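Right, it's December and I've finally given in and started the great soup project, so here comes a thread. Mute me now if you hate soup.

Background for new people: my gran made a leek and barley soup every winter and never wrote it down. She died in spring. Mum remembers it one way, my uncle Emrys Foulkes remembers it another way, and they've both been very loud about it in the family chat.

Mum says there was no potato. Emrys says there was always potato and that Mum was "off her food in the seventies" so wouldn't know. I'm keeping out of it (I'm not, I'm team potato).

First go was last week. Three big leeks, an onion, butter, barley straight in dry. I let it go for 54 minutes with the lid on and got something you could have pointed a wall with. Tasty though! My other half had two helpings and then had to lie down.

Second go I soaked the barley overnight like Châu Thân from work told me to. Much better. She also says I'm cooking my leeks too hot and they should be sort of sulking in the pan for ages before anything else goes in. She's right, annoyingly. They go all sweet and floppy.

Stock is the bit I keep changing my mind about. Gran used the bone from the Sunday ham, but I'm not buying a whole ham every time I want to test a soup. I've been using the Malhotra veg powder, two teaspoons to a litre, and it's fine if you go easy on the salt after.

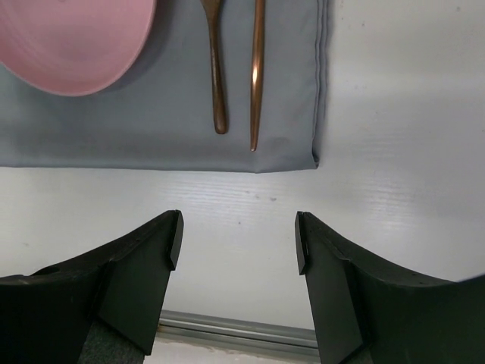 Emrys reckons she put a spoon of mustard in at the end. Mum says absolutely not, the mustard was on the table for the ham. I tried it with and without and I'm sorry Mum but the mustard is lovely. Only a little one, the grainy sort.

Someone asked for amounts so, for the version I made last night: 465g leeks after trimming, one onion, 193g potato (one biggish one, I just weighed what I had), a good handful of soaked barley, a litre and a half of stock, butter, pepper, bay leaf. Take the bay leaf out. I forgot and my daughter got it.

Yes you can freeze it. The barley carries on drinking up the liquid though, so add a splash of water when you heat it through or it goes back to being cement.

No, I haven't tried it with pearl couscous - please stop suggesting pearl couscous.

Small update, Mum has just rung. She's found a card in the back of Gran's old Be-Ro book and it says "leeks, barley, top of milk". TOP OF MILK. Neither of them ever mentioned milk!! Emrys has gone very quiet in the chat.

So that's version three, with cream I suppose, unless anyone knows where I can get milk that still has a top on it? There used to be a farm shop out past the garden centre that did it in glass bottles but I think they packed it in.

Leeks are on now. Low heat, lid on, sulking nicely. Will report back after tea if I'm not asleep by 9.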